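Clasar Robotics Lab, Unit 2: Teaching by Demonstration
Handout for Wed 4 April

Reading before class: the Gukley notes, sections on joystick control and hand guiding. The 2008 lab manual is out of date on both and should not be used.

There are two ways to show the arm a task in this course. In hand guiding, you hold the arm and move it through the motion yourself. In remote control, you stand at the console and steer the tip with the joystick. Both record the same thing - the position of the tip over time, along with the camera view.

For the block pushing task we use remote control only. A hand on the arm blocks the camera, and the recordings come out hard to use.

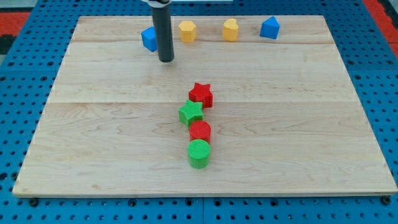
Keep the tip low and behind the block before you start to push. A push through the middle of a block moves it straight. A push off to one side turns it. Round blocks are less forgiving than the cube, so practice on the cube first.

If you make a mistake, fix it and keep recording. Corrections are useful to the learner. Stop only if a block leaves the board.

Each pair records 30 demonstrations and saves them in the Tratus folder under the pair number. Write down the instruction you were following for each one, in plain words, such as "push the blue cube to the left side."

Lab reports are due in June. Bring your log sheet to Room 33.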